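12/18/19

Cuaderno de tintes, sigo con lo del negro que se va a marrón. Ayer dejé a medias el baño de Belkadi y hoy lo he retomado con la olla grande, que la pequeña no da para nada que tenga mangas. Receta igual que en septiembre: 256 g de sal, agua del grifo (ya sé, ya sé, habría que probar con destilada) y el sobre entero. Lo único que he cambiado es el fijador, ahora Nivadus, porque del otro ya no queda y el pedido sigue sin llegar.

Las tiras de algodón de prueba son la 108 y siguientes. La 108 salió con aguas en una punta, creo que la doblé al meterla y no removí bastante. ¡Remover, remover, remover! Lo apunto otra vez, a ver si así. Las demás, bien, un negro bastante frío, sin ese reflejo rojizo que tanto nos fastidió. 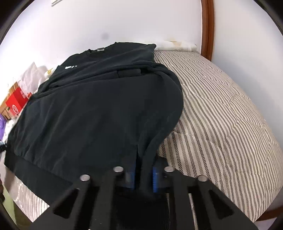 El problema gordo sigue siendo que el canalé no coge el color como el punto liso, y eso en las tiras no lo vemos nunca porque son todas lisas (fallo mío al cortarlas). Vale como recordatorio la sudadera negra extendida en la cama: la banda acanalada del bajo tira a gris carbón y la parte de arriba del cuerpo es de un negro más profundo. También lleva un logo blanco en el pecho, y eso me hace pensar que hay que ensayar aparte con estampados, que no tengo ni idea de cómo reaccionan al baño. Me apunto cortar tiras nuevas, mitad liso y mitad canalé, cosidas con hilo de poliéster para ver de paso cuánto canta la costura.

Cosas sueltas: la báscula vuelve a bailar por debajo de los 5 g, calibrar antes de pesar pigmento. El bote de Iltumlow está abierto y casi vacío, quien lo acabe que lo diga. Y he pasado el lavado de 2000 ml a un cubo aparte, con la etiqueta puesta, por favor no lo tiréis, que quiero mirar mañana cuánto color ha soltado.

Pendiente: repetir la 108 sin doblar.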